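The Lulari Line

I got the purchasing job at Irnuswood the way you get most jobs there, which is that the last person left and I happened to be near the desk. So on my third week I was the one with the quotes. Brodemex wanted us on their new wheeled units by October, and they'd sent a spreadsheet with so many tabs I kept scrolling sideways looking for the end of it (there was a tab called "misc misc"). The other bidder was a little outfit called Eshun that made hand-held grippers and sent me a single page with a coffee ring scanned onto it. I liked them right away, which I've since learned you're not supposed to do.

The question was simple enough on paper. We had money for more robots or money for more grippers and the people to hold them, and the laundry project, which everybody called Lulari after somebody's grandmother's cleaning shop, needed to fold shirts by fall. I'd never folded a shirt properly in my life. My mother would back me up on this.

I went down to the hall with my laptop under my arm, planning to stay long enough to look like I'd been, and ended up sitting on a stool for most of the afternoon. I'd pictured, I don't know, a conveyor belt! What I got was people and blue cloth and an awful lot of patience.

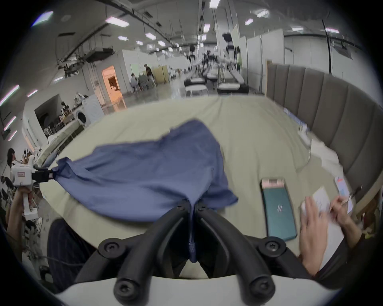
Kojo Quaye wanted to know whether I'd put in for spare fingers. Fingers went first, he said, always, and the last budget had paid for whole new grippers every time a fingertip wore down, like buying a car because you need tires. I told him there was no line for fingers. He said then make a line.

I made a line. I typed "fingers" into my very serious spreadsheet and felt ridiculous, and then I had to ask him how many, and he held up both hands and laughed at me, and that was how we got to be friends.

The thing about Brodemex was their salesman kept calling. He had a lovely voice, like a man reading the weather to somebody he was fond of, and he'd say, "Where are we on the decision?" and I'd say we were close, and we'd both know I was lying. He offered me free shipping. He offered me a training week. One time he offered to throw in a charging dock, and I got so excited I walked all the way down the hall to tell Kojo, who asked me which dock. I had to walk all the way back and call the man again. It was the old dock. It didn't fit the new units.

After that I started reading the quotes line by line with a ruler under each row, the way my aunt reads her phone bill. Sheets weren't in there. Neither was a single shirt. You'd think somebody would've priced the shirts!
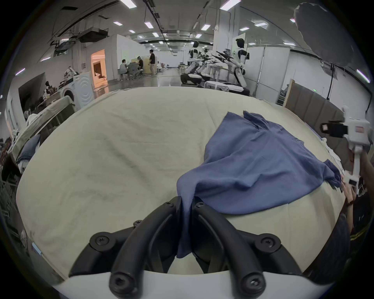 So I added those too, plus batteries, plus a shelf for the batteries, plus the hours. The hours were the big one. You can buy a robot once, but a person's time comes around again every month with its hand out, and it was sitting in somebody else's budget, where it looked free. When I moved it over to mine the total went up so fast I closed the laptop and went and got a sandwich.

My boss signed things standing up. She'd take the page, lean it on the nearest wall, and go through it with a pen cap in her teeth. I'd rehearsed in the elevator. I had a whole speech on phasing, grippers first and robots after, and why waiting on the wheeled units would let us see how the folding went before we spent the scary money. I got as far as "phasing" and the doors opened and she was right there, going down.

She read it against the elevator wall.
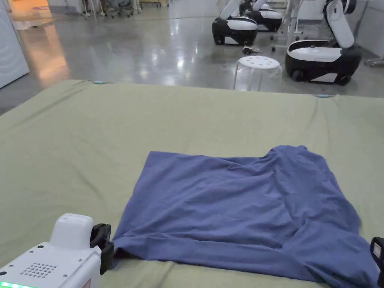 "What's this 517?" she said.

"Dollars," I said. "It's fingers."

She looked at me for one full floor. Then she took the cap out of her teeth and asked if that included tax, and I said it did, and I was pretty sure it did.

She signed the gripper page and kept the robot page, folded it badly, and put it in her coat. "Ask me again in October," she said, and got out in the lobby. I rode back up by myself. The phone was ringing when I reached my desk, and I let him get all the way through hello before I asked him how much for the dock that fit.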